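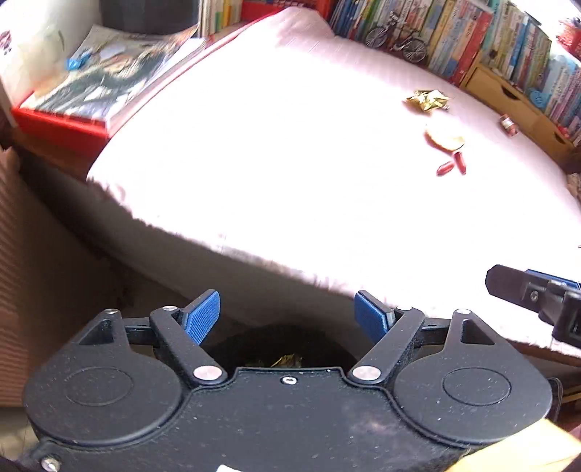 3. マットレスパッドの敷設と給水

本章では、水循環式マットレスパッド Stolon の敷設、本体との接続、初回給水、試運転の手順を示す。開梱および付属品の確認は前章を参照のこと。電源プラグは、3.4の手順で指示があるまでコンセントに差し込まないこと。

3.1 設置場所の確認

本体は寝台の足側の床面に置く。棚や台の上に置く場合、天面がマットレス上面より高くならないようにする。本体がパッドより高い位置にあると、停止時にパッド側へ水が移動し、水位表示が実際より低く出る。

本体の背面および側面には吸排気用の空間を確保する。カーテン、毛布、シーツの裾が吸気口に掛からないことを確認する。

注意
・本体を寝台の上、布団の中、衣類の収納部に置かない。
・電気毛布、湯たんぽなど他の加温器具と併用しない。
・延長コードを使用しない。

3.2 パッドの敷設

(1) マットレスから掛け布団、枕、シーツを取り除く。既存のベッドパッドがある場合は、それも外す。
(2) パッドを、ロゴ織りネームが足側、接続ホースが本体側になる向きで広げる。表裏は縫製タグで判別する。タグに「上」とある面が人体側である。
(3) 四隅のゴムバンドをマットレスの角に掛ける。先に頭側の2か所を掛け、次に足側を掛けると中央のたるみが出にくい。
(4) パッド内部の水路が折れていないことを手で押さえて確認する。折れ目がある場合は、バンドを一度外して引き直す。
(5) ホースを足側の端から床へ垂らす。ホースをマットレスと床板の間に挟まない。
(6) パッドの上にシーツを掛ける。シーツは薄手の綿または麻を推奨する。厚さのある起毛素材を用いると、設定温度と体感温度の差が大きくなる。

補足:ボックスシーツを使用する場合は、ホースの引き出し部をシーツの外に出してから裾を入れる。引き出し部を巻き込んだまま裾を入れると、寝返りのたびにホースの根元に荷重がかかる。

補足:電動リクライニング寝台では、背上げを最大にした状態でホースの長さに余裕があることを確認する。背上げ時に折れ曲がる位置にはゴムバンドを追加しない。追加用のバンドは別売品 Barros に含まれる。

3.3 ホースの接続と給水

(1) 本体背面の接続口からキャップを外す。キャップは移設時に使用するため保管する。
(2) ホース先端のコネクタを接続口に合わせ、固定音がするまで押し込む。コネクタには切り欠きがあり、逆向きには入らない。
(3) コネクタを軽く手前に引き、抜けないことを確認する。
(4) 本体天面の給水口を開け、水を静かに注ぐ。初回の給水量は約795 mLである。
(5) 水位が窓の上側の線に達したら給水を止め、蓋を閉める。
(6) 本体の外側に付いた水を乾いた布で拭き取る。

使用する水は精製水とする。水道水でも動作するが、水路内にスケールが付着し、流量低下の表示が早期に出ることがある。井戸水、ミネラルウォーター、アルカリイオン水は使用しない。芳香剤、漂白剤、不凍液を添加しない。

注意
・給水中に本体を傾けない。給水前の本体質量は2,253 gである。給水後に移動させるときは、必ずホースを外し、両手で底面を支える。
・水が電源部にかかった場合は使用を中止し、販売店に連絡する。

3.4 試運転

(1) 電源プラグをコンセントに差し込む。表示部に横線が点灯する。
(2) 運転ボタンを長押しする。ポンプが起動し、水路内の空気抜きが始まる。
(3) 空気抜き中は気泡の音がする。音が止むまでパッドの上に乗らない。
(4) 水位が下側の線を下回ると、給水表示が点滅してポンプが停止する。3.3の(4)から(6)に従って補水し、運転ボタンを再度長押しする。
(5) 表示部に温度が出たら空気抜きは完了である。設定を中央の値にし、そのまま運転を続ける。
(6) シーツを一度めくり、パッド表面、ホースの根元、コネクタの周囲に水漏れがないことを乾いた紙で確認する。
(7) シーツを戻し、希望の温度に設定する。

補水を3回行っても給水表示が消えない場合は、コネクタの差し込みが不完全であるか、水路が折れている。電源プラグを抜き、3.2の(4)からやり直す。

3.5 表示と処置

給水表示が点滅
タンクの水位が低い。補水する。短期間に繰り返す場合はコネクタ部の漏れを点検する。

流量表示が点灯
水路の折れ、またはフィルターの目詰まり。パッドを敷き直し、改善しないときは5章に従ってフィルターを洗浄する。

温度表示が交互に点滅
室温が使用範囲外である。室温が範囲内に戻ると自動で復帰する。

表示が出ない
電源プラグと、本体側の電源コネクタを確認する。

3.6 敷設後の取り扱い

シーツを交換するときは運転を停止する。パッドを付けたままマットレスを裏返したり、立て掛けたりしない。パッド上で膝立ちをする、角の硬い物を置く、安全ピンでシーツを固定するなどの行為は水路の破損につながる。

掃除機の布団用ノズルは、回転ブラシを停止できるものに限り使用できる。表面の汚れは、固く絞った布で拭く。パッドの丸洗いについては6章の条件を満たす場合に限る。

3月以降など長期間使用しない時期に入る前に、6章に従って水を抜き、完全に乾燥させてから収納する。水を残したまま折り畳まない。

改訂:2023年10月10日
3.2のリクライニング寝台に関する補足を追加、3.5の流量表示の処置を変更
文書作成:Cluvine 技術資料室(担当 Leire Herrero、校閲 Ibsa Gebreyes)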